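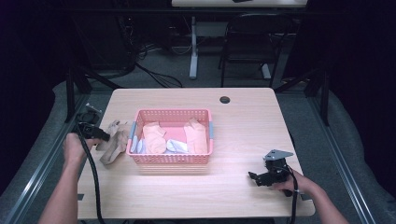
**Oat milk price at Geerts – anyone else see this??**

**wumerfan_60** · 7:12 am

went in for the usual and the barista-style oat milk is up again. Third time since spring. Same carton, same brand (Grumach), new label that says "now with a protein blend." I did not ask for a protein blend. I want oats and water and maybe salt.

Is this everywhere or just the Geerts by me? Also does it still foam. Haven't opened it yet, in a mood about it.

**Manikandan Mathew** · 7:31 am

Everywhere. Protein's in everything now. Saw protein popcorn at Wumer, the whole end cap. Protein pretzels. Protein water, 5 grams, for the price of a sandwich.

It foams ok. Tastes kind of chalky if you drink it cold. Fine in coffee.

**s_unnithan** · 7:40 am

> Protein's in everything now

Well yeah and people buy it. I buy it. I'm vegetarian, I lift, and I'd rather get 5 grams from my coffee than have another shake. Not a scam just becuase you don't want it.

**wumerfan_60** · 7:44 am

didn't say scam. Said I don't want to pay extra for it. They took the plain one off the shelf, that's my problem. Put both out, let people pick.

**Elango Shetty** · 8:05 am

They didn't take it off, they moved it. Bottom shelf, by the shelf-stable stuff, smaller carton. At least at mine. Old label too so maybe they're just clearing it.

What gets me is the front of the pack. Big number, giant font. Then you turn it over and the number is for a double serving. Who measures out a double serving of oat milk

**Manikandan Mathew** · 8:09 am

my brother in law. By the bowl.

**AyoIbrahim** · 8:22 am

Unpopular maybe but most people posting here already eat enough protein. If you have eggs or beans or chicken on a normal day you're most likely fine. Whole thing is marketing. Was low fat, then it was no gluten, then keto, now this. Same cookie every time, different sticker.

**s_unnithan** · 8:30 am

"Most people" is doing a lot of work there Ayodele. My mom is older and barely eats lunch. Her doctor told her to get more. A yogurt with extra in it is the one thing she'll finish. For her it isn't a sticker.

**AyoIbrahim** · 8:37 am

Fair, ok. Older people, sick people, people training hard, sure. I meant the popcorn. Does anyone need the popcorn

**s_unnithan** · 8:38 am

no the popcorn is bad

**Emilian A.** · 9:15 am

Used to work in a small bakery, we did a protein muffin for one October because customers kept asking. Pea powder. Dries out by noon. So you add more oil and more sugar to fix it, and then it's a worse muffin with a higher price and people felt good about it. We sold out daily. Plain bran ones sat there.

So I get why Grumach does it. Not defending, just saying I've seen the till.

**wumerfan_60** · 9:20 am

@Emilian A. did you at least keep the bran

**Emilian A.** · 9:26 am

For a while. Then no.

**Elango Shetty** · 9:48 am

Has anybody tried the Zadum one? Oat, unsweetened, short ingredient list, no claims on the front at all. Got it at the Indian grocery by the bus depot. Cheaper than the Geerts carton last I looked. Doesn't foam great.

**Manikandan Mathew** · 9:55 am

Zadum splits in hot coffee. Every time. Little flecks.

**Elango Shetty** · 9:58 am

warm it first and pour slow. Never splits for me

**Manikandan Mathew** · 10:01 am

I'm not warming milk at 5 in the morning Elango

**Elango Shetty** · 10:02 am

then enjoy your flecks

**AyoIbrahim** · 10:30 am

Or make it. Cup of oats, 3 cups cold water, blend 30 sec, strain thru a cloth. Don't squeeze the cloth or it goes slimy. Costs pennies.

**s_unnithan** · 10:41 am

Made that for a month. It IS slimy. It's always slimy. Also no calcium in it unless you add some, which matters if it's your main milk. Store ones are usually fortified, check the label. That's a bigger deal to me than the protein either way

**AyoIbrahim** · 10:52 am

Use colder water and blend less. But yes on the calcium, good point, I have regular cheese etc so don't think about it.

**Emilian A.** · 11:20 am

Agree with Sharada on the slime. Ok for baking though, pancakes come out nice.

**wumerfan_60** · 12:47 pm

Update – opened it. Foams fine. Chalky cold like Manikandan said. My kid had it on cereal and asked if it was "the sick milk." So that's going in pancakes I guess.

Went back on lunch and Elango is right, the old one's on the bottom shelf, behind the rice milk. Got four. Date's good till after the holidays. Will try the Zadum when these run out, is it the grocery with the green awning or the one across the street

**Elango Shetty** · 1:03 pm

Green awning. Back wall, next to the ghee. They close early so go before 5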